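The Second Keeper

The call came on a Thursday, while Danjuma Obi was pricing a boiler in a basement on the other side of town. He let it ring out and called back from the van.

"Lahtinen's done his wrist," said Afaf. She had been running Clistcombe for three seasons and did not say hello on the phone. "Six weeks. I have a boy of seventeen and I have you."

"I'm not registered."

"You are. I never took you off."

He had stopped playing in June. There had been a cake, and a framed shirt that was now behind the sofa with its face to the wall. He told her he would think about it. Then he finished pricing the boiler, got a number wrong, and had to go back down and measure the flue again.

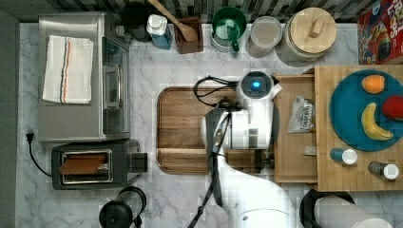
Bread in the toaster, towel on the oven

At home he found his gloves in the bag with the jump leads. The palms had gone stiff. He ran them under the tap and worked them with his thumbs until they bent.

His wife, Rukhsana, watched him from the door. "Which knee are you planning to use?" she said.

"The left."

"And when the ball goes to the other side?"

He said he would deal with that when it happened. She went to find the strapping.
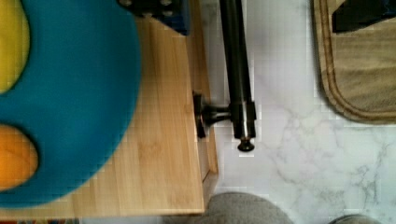
Candela Ortuño
Fiction contributor

Saturday's game was away at Herkard, who were second in the table and had a new stand. The announcer read out the crowd before kickoff, 2,313, and people clapped themselves. Danjuma had played in front of 3,447 once, in a cup replay, and had let in four.

The boy, Kwok-wai Kuo, warmed him up. He was tall and polite and hit every ball straight at Danjuma's chest.

"You can put them in the corners," Danjuma said.

"Coach said not to."

For half an hour he had very little to do. He took two crosses and kicked one ball out of play. Then Herkard got a free kick at the edge of the box, and their number ten bent it over the wall to the right. Danjuma saw it early. His legs heard about it late. It went in off the post and he lay on the grass for a moment looking at the net.

At halftime Afaf talked to the defenders about their line and to the midfield about their passing. She sat down next to Danjuma last, with her clipboard on her lap.

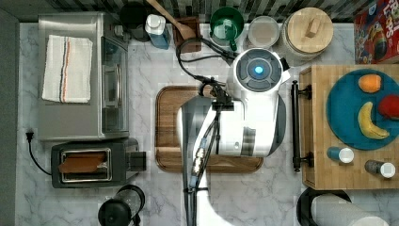 "Could you have saved it last year?"

"I would have got a hand to it, but I don't think I would have kept it out."

She wrote something down. Across the room Kwok-wai was retying a boot that was already tied.

"Put him in," Danjuma said.

"He's seventeen."

"I was sixteen. It was raining and we lost five to nothing. I was all right."

She looked at the clock over the door. There were four minutes left of the break. Danjuma pulled off his gloves and held them out to the boy, then saw the state of them and took them back.

"Use your own," he said.
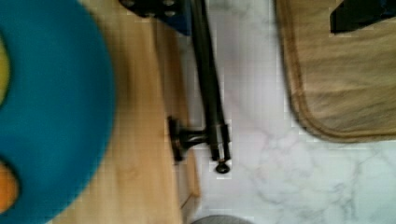

After Herkard

They drew, one each. Clistcombe scored in the 51st minute from a corner, and the boy made one good save and one lucky one. Danjuma watched from the bench with a coat over his knees and shouted himself hoarse about the back post.

On the bus Kwok-wai sat across the aisle from him and ate a sandwich very slowly.

"Their number ten," he said. "How did you know which way he was going? You moved before he hit it."

"He stands closer to the ball when he's going over the wall. Watch his left foot."

The boy nodded. After a mile or so he asked if there was anything like that for corners.

There was. Danjuma turned sideways in his seat, put the bad knee out into the aisle, and started with the near post.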